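Eight months in at Indness now and I still get asked at parties what IT consulting is. Mostly spreadsheets. Then a call about the spreadsheets.

Current client is Prosero, mid-size, retail banking side. They want off Skorkix by November. Skorkix is the old document system — 1631 custom fields, and I'd bet 70 of them get used. We went through the list in a room with no windows. 29 fields in before lunch. Not great.

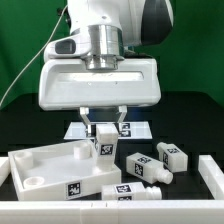
Gripper over the white block, marker facing out.

Anyway the mapping. Engineering wants to move everything as is, finance wants a clean start, and the consulting team (me) gets to write the memo saying both are fine but pick one. I've written that memo 8 times. The template is called Babalola for reasons lost to history, and it still has teh wrong footer.

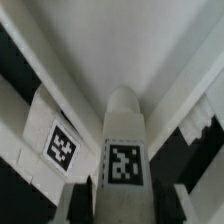

White block with the rounded top, close up.

Things to do before the next workshop — get the retention rules from legal, fix the footer, find out who owns the "misc 2" field. Also book a room with a window. Will post again when the field list is shorter, or when I've givn up on it.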